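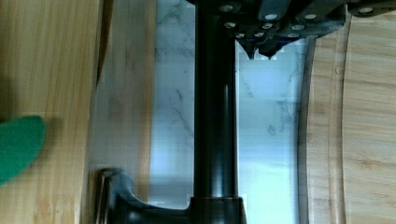
Last updated: Apr 21, 2024

Chapter 5
Frames, Cameras and the Limits of a Single View

Archie Skinner and Innes Strachan

5.1 Where the numbers live

Every position in a manipulation program belongs to a frame. A point given as three numbers means nothing until the program also says which origin and which axes those numbers refer to. Most of the faults we see in student code come from a missing frame label, and most of the rest come from a transform applied in the wrong direction.

This chapter works with a kitchen counter as the task space. The code is written against Civotlow, the small planning library introduced in Chapter 2, and the exercises use the log format of Chacko. Readers who skipped the section on rotation matrices should go back to it now.

Four frames are used throughout. The base frame is fixed to the mounting point of the arm. The tool frame moves with the gripper and has its origin midway between the fingertips. The wrist camera frame is fixed relative to the gripper body. The overhead camera frame is fixed relative to the counter. We write the transform that takes a point from frame A to frame B as T_BA, with the destination first. Some texts use the opposite order. Check before copying a formula.

5.2 Two views of the same counter

A wrist camera sees the fingertips and whatever lies just past them. Its view of the gripper body changes very little as the arm moves, so the pixels covered by the gripper can be masked once and the mask stored. What remains is often a plain surface and a piece of an edge: the rim of a cutting board, or the line where wood meets stone. An edge of this kind fixes position across its own direction and says almost nothing about position along it. Veined stone gives a feature matcher a little more to work with, but the matches tend to be weak and should be weighted down.

An overhead camera has the reverse problem. It sees the layout, and the arm gets in the way.

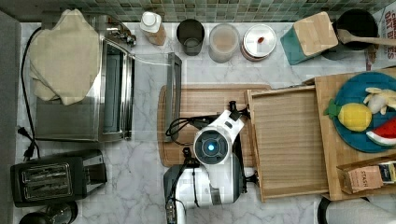
An open drawer or a lowered oven door adds a further difficulty. Both change the free space without adding a new object to the scene model. A planner that stores the cabinet as a fixed box will route the arm through the volume the drawer now fills. In Civotlow the drawer is a separate link with one sliding joint, and its opening is estimated again before each plan. The door is handled the same way with a hinge joint.

Glass and polished metal need separate treatment. Depth readings on them are often missing or wrong, and a missing reading must be stored as unknown. Storing it as free is a common error and is the subject of Exercise 14.

5.3 Chaining transforms

Suppose the wrist camera reports a point p_W. To express it in the base frame we compute

p_B = T_BT T_TW p_W

where T_BT comes from the joint encoders and T_TW from calibration. Adjacent subscripts must match. If they do not, the product is meaningless even though the code will run.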